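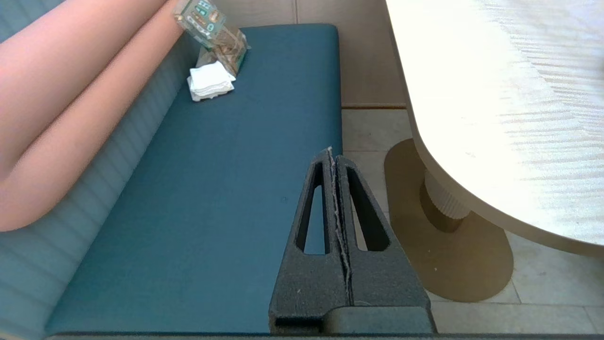
## Displaying an unframed gelatin silver print on a gallery wall without glazing

I'm hanging a small show of landscape photographs in the project room at Kunia. One of the artists wants her large piece, a fiber-base gelatin silver print dry-mounted to aluminum composite, shown with no glazing at all. It runs for 11 weeks. The room has track lighting and one north window with a UV film on it.

The lender's loan form says "light exposure to be agreed" and gives no numbers. What level should I propose, and is going without glazing reasonable for that long? I have a light meter but no data logger.

Tags: photography, exhibition lighting, loans

### Answer (accepted)

Treat these as two separate problems.

**Light.** A properly processed black-and-white fiber print is fairly stable to light, more so than chromogenic color. Many lenders will accept 100 lux. If the print has been toned, retouched with dyes, or hand-colored, propose 50. Take the reading at the print surface with the meter facing outward, once in the morning and again near 2 in the afternoon, and use the higher value. The film on the window reduces UV but does little for visible light, so check that wall on a bright day.

**Surface.** Glazing mostly protects against people, dust and pollutants. An unglazed silver print can pick up fingerprints in the gelatin, and those can't be reliably removed. Put a low barrier on the floor and state the distance in the loan agreement. Look at the furniture too — anything people can sit on under or beside a print will bring hands, coats and food close to it.
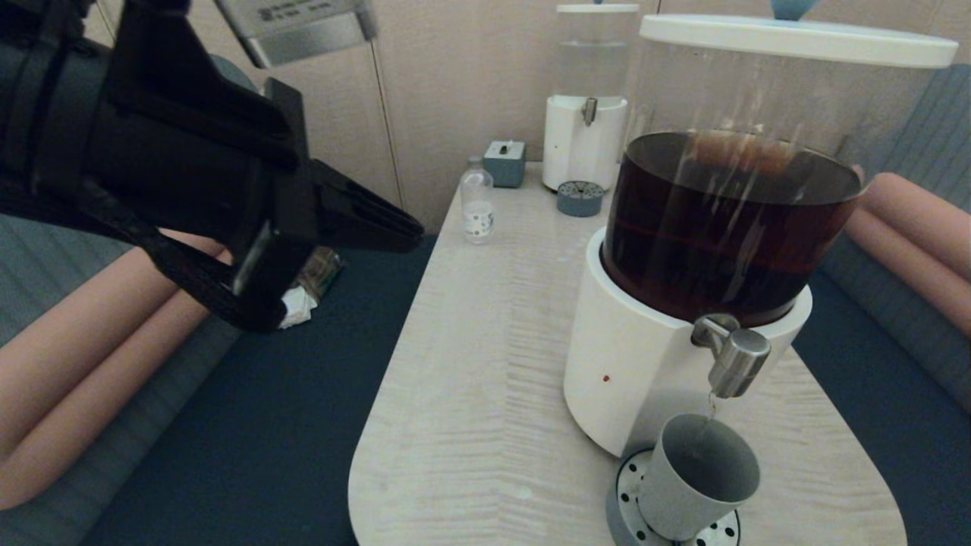 Food and drink is the clause I would spend the most time on. Our form at Floment used to say only "no refreshments in gallery," and it was ignored at every opening. Upholstered seating with loose cushions is where things get left, and a crumpled white napkin on a dark seat, with a small clear packet just behind it, is the sort of residue your condition checker should be logging. Write the clause so that it covers seating and adjoining rooms, and name the person who walks the space at closing. Grease and crumbs also attract insects, and some of them will graze on gelatin.

Ask for a condition report with raking-light photographs at arrival and at deinstall. Without those you can't show which scratches are yours.

— Rafail Vlachopoulos

> **Comment:** Is the 100 lux figure a ceiling or an average?
>
> **Reply (R.V.):** Ceiling at any point on the print. Put the cumulative dose in the agreement as well. At 100 lux, eight hours a day, six days a week, 11 weeks comes to 52,800 lux hours.

### Answer

Just use acrylic. The anti-reflective kind is nearly invisible if the lamps are placed right. We had a show at Bramwell where the artist insisted on bare prints and one got a sleeve dragged across it on the first Wednesday. Quote for the acrylic was roughly 300 for one sheet, and the reprint cost a lot more than that. 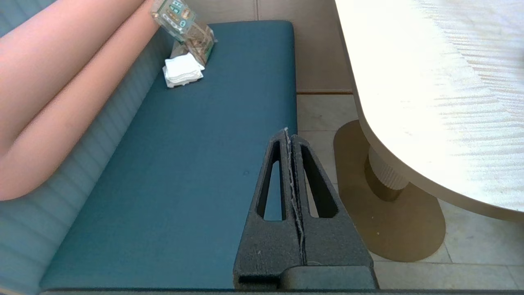

*Teal-blue bench seating, smooth cover.*

> **Comment:** Acrylic over a dry-mounted print needs spacers. If it touches the gelatin and the humidity climbs, it can stick.

### Answer

Adding to the accepted answer, as it skips the lamps. If the track heads are adjustable, aim them at 30 degrees from vertical to cut glare off the gelatin. A glossy fiber surface will show every hot spot. Swap halogen for LED at 3,000 K with a high color rendering index. Dimming halogen makes it warmer and the shadows in a silver print go brown.

Also check what the mount does at the edges. Aluminum composite with a flush-trimmed print has exposed corners, and those chip in handling before anything else happens to it. When we took the Luvasura loan we had travel corners made from inert foam and kept them on until the piece was on its cleats. Two people, clean nitrile gloves, no cotton.

A logger is worth borrowing. Relative humidity swings matter more than the light for a dry mount, and your meter won't tell you anything there.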